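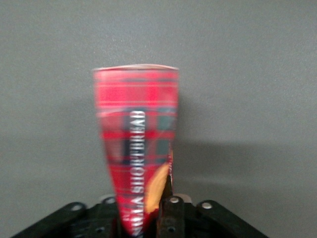

Chapter 4
What a Coat of Arms Can and Cannot Tell You

Nadine Akl
21st September
Reading time: 3 minutes

Sooner or later most people who look into their family history are shown a coat of arms. It may be printed on a mug, framed in an uncle's hallway, or offered by a website a few seconds after they type in their last name. The shield comes with a motto and a short paragraph about bravery. The trouble starts with the words "your family crest," which contain at least two mistakes.

The first is small. A crest is the piece that sits on top of the helmet, above the shield. The whole design is called an achievement, and the part on the shield is the arms.

The second mistake matters a good deal more. In England and Scotland, arms were granted to a person, and they passed down to that person's heirs under fixed rules. They were never handed out to everyone who shared a last name. A man called Carter who was given arms in the 1600s had no connection with most of the other Carters in the country, who were named for the same trade and had nothing else in common. To use his shield today you would need to show descent from him, step by step, with records. Few people who own the mug have tried.

Customs differed elsewhere. In parts of Europe townspeople and even farmers took up arms of their own without asking anyone, and in Poland one design could be shared by many unrelated families. These differences are real, and sellers like to lean on them. A looser rule in one country does not loosen the rule in another.

For this chapter, Babar Ghumman and I went through a printed collection of 800 shields sold by name, each with a paragraph on what the colors and animals "stand for." Red was said to mean courage and blue to mean loyalty, on page after page. We looked for a source given for any of these meanings and found 506 entries with none at all. The rest mostly pointed to other books of the same kind. Early heralds left us very little to suggest that colors worked as a code. They wanted a shield that could be told apart from its neighbor at a distance, and a lion looked well on it.

Puns are a safer bet. Many old shields play on the sound of the owner's name, and those can often be checked against the name itself. Even so, a pun shows what somebody thought the name sounded like when the arms were made. It is poor evidence for where the name came from.

We begin with the grant itself: who asked for it, who paid, and what was written down. Section 4.1 sets out the main kinds of record. Section 4.2 follows one claim, brought to us by Tamer Karaki, from a framed print back to the point in March where our search ran out of paper.

Questions about this chapter: write to Nadine Akl, care of the publisher | © Stasiv Press. All rights reserved. | Back to top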